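4. Primera puesta en marcha en el banco de cocina

Este capítulo explica cómo preparar el brazo Flolitz para las tareas de cocina de juguete. Antes de empezar, lea el capítulo 3 (Fijación de la base) y compruebe que los cuatro tornillos están apretados.

4.1 Qué puede esperar de esta tarea

Muchos usuarios nos escriben con la misma pregunta: ¿puede ya el brazo ayudar en una cocina de verdad? La respuesta corta es que todavía no. El brazo puede recoger un objeto pequeño y de forma simple, llevarlo a otro sitio y soltarlo. Con piezas de lados planos lo hace bastante bien. Con objetos redondos, blandos o que ruedan, el resultado depende mucho de la posición inicial.

En las pruebas del taller Lazarević se repitió la tarea "llevar la pieza a la olla" 300 veces. Los fallos más frecuentes fueron dos: el brazo soltaba la pieza antes de llegar encima del borde, o tocaba la olla y la desplazaba. Una persona corrige esto sin pensar. El brazo sigue su camino aunque la olla ya no esté en el mismo lugar, si el seguimiento visual no está activado (véase 4.4).

Por este motivo el manual usa una cocina de juguete. Las medidas son pequeñas, no hay calor ni agua, y un golpe no produce daños graves.

4.2 Preparación del banco

1. Coloque la cocina de juguete sobre una mesa estable. La mesa no debe moverse cuando usted la empuja con la mano.

2. Ponga la base del brazo a un lado de la cocina, de manera que la pinza pueda llegar a toda la placa sin estirarse por completo. Deje 10 cm libres entre la base y el mueble.

3. Pase los cables por la parte exterior de las articulaciones y deje un bucle holgado en la articulación superior. Un cable demasiado tenso limita el giro y puede soltarse del conector.

4. Ponga la olla en la placa. Elija una olla sin tapa.

5. Distribuya las piezas de prueba. Para la primera sesión recomendamos bloques de colores distintos y, como mucho, una verdura de juguete.

6. Encienda el controlador Avomach y espere a que la luz de estado quede fija.
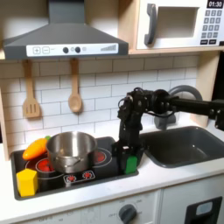

Nota: Si la cocina tiene luces o pantallas propias, puede dejarlas encendidas o apagadas, pero no cambie su estado durante la misma sesión. El sistema aprende también de lo que hay alrededor de la pieza, y una luz que aparece de repente puede confundirlo.

4.3 Primer movimiento guiado

1. Abra el programa Storeten y seleccione "Modo guiado".

2. Fije la velocidad en 40 %. No la aumente hasta terminar la primera sesión.

3. Lleve la pinza encima de un bloque, baje despacio y cierre.

4. Levante el bloque en vertical. Si lo levanta en diagonal, puede arrastrar las piezas vecinas.

5. Mueva el bloque hasta la olla, espere un segundo y abra la pinza.

6. Pulse "Guardar" solo si la repetición fue correcta. Las repeticiones dudosas se pueden marcar para revisarlas más tarde.

7. Haga 19 repeticiones más, cambiando cada vez un poco la posición del bloque.

ATENCIÓN: No presione el bloque contra la placa con la pinza cerrada más de lo necesario. Los servos se calientan y el controlador puede parar el movimiento (aviso E4).

ATENCIÓN: Mantenga las manos fuera del alcance del brazo mientras esté encendido, también en velocidad baja.

4.4 Seguimiento visual

El seguimiento visual permite que el brazo corrija su camino cuando un objeto cambia de lugar. Se activa en "Ajustes", apartado "Visión". Funciona peor con superficies brillantes, como el acero de una olla, y con piezas del mismo color que el fondo.

Ermira Grgić, responsable de las pruebas, aconseja activarlo después de la primera sesión guiada. Así se puede comparar el comportamiento con y sin seguimiento.

4.5 Para terminar la sesión

1. Abra la pinza y retire la pieza.

2. Seleccione "Posición de reposo" y espere a que el brazo se detenga.

3. Apague el controlador y después desconecte la fuente.

Si el brazo no vuelve a la posición de reposo, consulte el capítulo 7, Solución de problemas.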